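Ticket: Folari order export times out for large shops
Product: Folari inventory and listings
Customer: Funbridge (secondhand clothing, Ludholm warehouse)
Opened by: Huw Hughes
Assigned to: Aurelio Barrios
Priority: Normal, raised to High on second reply
Status: Closed

Huw Hughes, 8:50 am
The nightly stock export stopped finishing. It starts at the usual time, the progress bar gets to 34 percent, and then we get "Export could not be completed. Try again later." Trying again later gives the same result at the same percentage. We need the CSV for Pruvost, who do our bookkeeping, and they want it before month end. Nothing has changed on our side that I know of. Browser is Firefox, but a coworker gets the same thing in Chrome.

Aurelio Barrios, 9:25 am
Thanks for the details. Please send:
The export profile name
Whether "Include archived" is checked
Whether a smaller export works, for instance one category only

Huw Hughes, 10:10 am
Profile is "Pruvost monthly". Archived is not checked. I ran the categories one at a time. Coats, dresses, knitwear, shoes and bags all finish in under a minute. Denim fails. Denim on its own stops at 9 percent, so it looks like the same problem reached sooner.

Aurelio Barrios, 10:40 am
That narrows it down. I can see the failed jobs on our end. The log for each one ends the same way:

export worker: row read ok
export worker: row read ok
export worker: field "notes" unexpected end of quoted value
export worker: retry limit reached, job stopped

The export reads items in the order they were created, so one bad item will block everything after it. It is probably a notes field with an unclosed quotation mark in it. Did anyone import items from a spreadsheet lately?

Huw Hughes, 11:30 am
Yes, I was wrong about nothing changing. We brought in a batch of 500 denim items in July from an old spreadsheet. Inseams and waist sizes were typed with the inch mark, so 32" and so on, in the notes column. But most of those have exported fine since then. This only broke last night.

Aurelio Barrios, 11:55 am
An inch mark in the middle of a note is handled. The case that isn't handled is a note that begins with the mark and has no second one. Please search Denim for notes starting with " and tell me what you find. In Folari: Items, Filter, Notes, Starts with.

Huw Hughes, 1:15 pm
One result. The note reads: "32 waist, hem taken up. Somebody edited it yesterday afternoon and moved the mark to the front. I took the mark out, saved, and ran Denim again. It finished. Now running the full export.

Huw Hughes, 1:50 pm
Full export finished. The file has 4000 rows, which matches the stock count on the dashboard. Sent to Pruvost.

One more thing while this is open. The listing preview for the same item shows the size line twice. I have checked it in both browsers and it is the same in each.

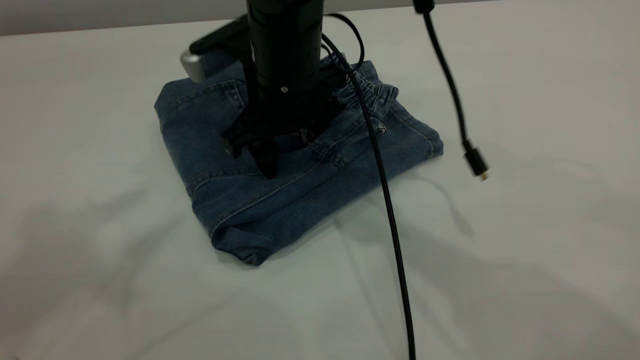

The duplicate size line is in the preview only. The public listing shows it once. I compared it with other items from the same batch and they are fine, so I think it is left over from yesterday's edit. The condition text is also blank in the preview, although it is filled in on the item page. It should say "faded along the folds and edges", and the jeans in the photo do have lighter patches there, so I would like buyers to be able to read that. The color field is correct at indigo.

Aurelio Barrios, 2:20 pm
The preview is built from a saved copy, and the copy was made while the note was broken. The parser put the rest of the record into the wrong fields. To rebuild it, open the item, choose More, then Refresh preview. Editing the item again is not enough because the preview only refreshes by itself when the price or title changes.

Huw Hughes, 2:35 pm
Refreshed. Size line appears once and the condition text is back. Nothing else to report on this item.

Aurelio Barrios, 3:05 pm
Good. Summary for the ticket:

Cause: a notes field starting with an unclosed quotation mark stopped the export worker.
Workaround: remove the mark from the note and run the export again. Refresh the preview on the affected item.
Fix: the export will skip a record it cannot read and list it at the end of the job. This has been passed to development. I don't have a release date.

Until the fix is out, please use "in" for inches in notes.

Huw Hughes, 3:20 pm
Will do. I have told the listing team. You can close this.

Ticket closed by Aurelio Barrios, 3:25 pm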